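# Budget for a small bag-picking cell: what do we forget to count?

**Posted by clullov_bench**

Hello all. I am responsible for equipment in a small repair and return workshop. We receive mixed small goods in paper bags and we want one arm to take the things out and put them into trays. I must give a budget plan before the end of March, and I have never planned for a robot before, only for conveyors and label printers.

The arm itself is not my problem. We already have two quotations, and the difference between them is small. My problem is everything which is not the arm. In the Titel quotation the gripper is separate, the cables are separate, and the "integration" is one line with no explanation. The Tiwari quotation has all in one price, but the spare parts are not mentioned at all.

We expect 80 bags in one shift, with soft and hard items mixed. Which costs did you forget in your first year? And is it wise to buy a second gripper immediately?

**oltness_maint**

I had the same task two years ago, so I will try to answer in order of how much it hurt us.

First, the cables. I put zero for them in my plan. An arm which goes down into a bag many times in a shift bends its cable at the same place every time, and the outside conduit can look perfect when a wire inside is already broken. In our first year we replaced the gripper cable set three times. One set was 271 with delivery, and the waiting time was 14 days, which was worse than the price. Now I keep one complete set on the shelf, and I also have a line in the budget for conduit, ties and small connectors.
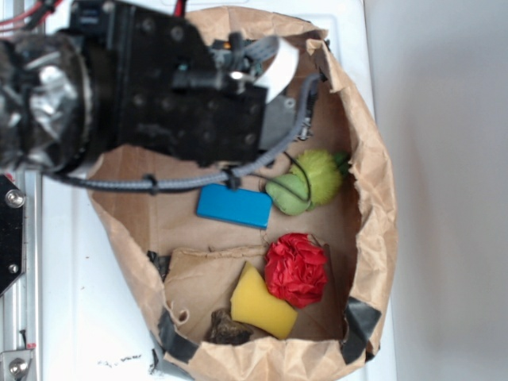
**Oltness, March**

The conduit on this one makes a loop at the side of the gripper and goes back under the arm, with a cable tie near the low bend. Please look also at the thin cord lying over the green plush toy. When you ask for a quotation, ask how the cables are routed and who is responsible if one catches on an item or on the rim of the bag. If the supplier answers "the customer", then put this money on your side.

Second, the bags. A new paper bag stands nicely, but after some use the top is crumpled and the corners become weak. We put black tape on the corners and this helps, but tape and bags are also a cost, and so are the minutes of the person who does it. I would ask the supplier if a simple bag holder can be included. Ours was made by a local metal shop and it was cheaper than the one from the catalog.

Third, the test items. Do not test only with boxes. A hard block, a foam sponge, a plush toy and a fabric flower are four different problems for the same fingers. Buy a mixed set before the acceptance test and write in the contract that the test is made with your set.

About the second gripper: yes, if you can. Our gripper with its mounting plate was 1,159, and I had to explain this purchase in the middle of the year, when there was no more money. It is much easier to ask one time at the beginning.

**nightshift_b**

just get the all in one price. we had separate lines and every supplier said the fault is from the other one

**rail_and_bracket**

I agree with the long answer, but I would add the table and the frame. We fixed our arm on aluminum rail and the first table was too light, it moved a little at every stop. The heavier table was not in the plan, and also the work to calibrate again was not in the plan.

About Tiwari and no spare parts in the quotation: write to them and ask for a spare parts list with prices and delivery times. They should have it. If they need more than two weeks to make this list, for me it is already information.

For the "integration" line from Titel, ask them to divide it in days on site and days in office. Our line had four days of travel inside, and after we asked, they removed two.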